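Wusier Hand-Held Collection: Frequently Asked Questions
Last updated Jan 19, 2025

Who is this page for?

People who have signed up to record demonstrations for the Wusier set, and labs that want to use the recordings. Setup of the grippers is covered in the Tident hardware notes.

What counts as one demonstration?

One task, start to finish, done with the hand-held grippers. Begin recording with the jaws open and stop after you have let go of the last item. The packaging group has 733 demonstrations so far, and 404 of them use both grippers.

Why do you want so much thin plastic and film?

Thin sheets bend, let light through and change shape in the jaws, and our first model handled them badly. Pinch near an edge and keep your speed steady. A sheet held by its lower end will often stand up and curve away from you, and that is fine to record.

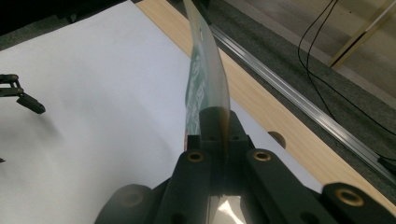 Can I use any table?

Yes, if it is steady and you can reach all of it. Plain white paper or a plain white top is preferred for the packaging group. The edge of the table and the floor past it may show. Leave them as they are.

Do packages have to face the right way up?

No. We want them at every angle, upside down included. Snack pouches with foil surfaces are useful because the reflections change as the gripper moves. Start some of your runs with the fingers wide apart and the pouch off beyond them – the model needs to learn the approach as well as the grip.
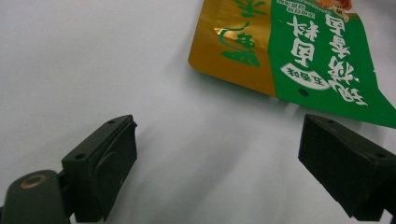 What should I do if I drop something?

Keep going. Pick it up again if it is within reach, finish the task, and mark the run "recovered" in Sorkach. Only discard a run if the recording itself stopped. We kept 91 recovered runs in the November release.

How long should a session be?

As long as your wrists are comfortable. Most people do better with short sessions and a break between tasks.

Does the background need to be cleared?

Only the part of the table you are working on. Chairs, cables and rails can stay in view, and so can other packages if they are part of the task. See-through strips are worth recording in front of printed packages, where the print shows faintly through the plastic.

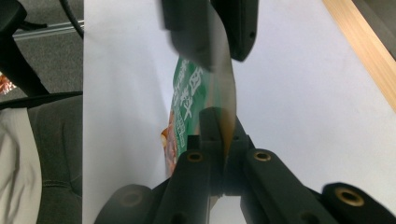
Page maintained by the Abubakari data team

How do I send in my runs?

Upload them through Sorkach at the end of the session. Uploads are limited to 600 runs per account. Write to us before you reach the limit and we will raise it.

Can I have a run removed later?

Yes. Send the run number and we will take it out of the next release. Copies that labs have already downloaded are outside our control.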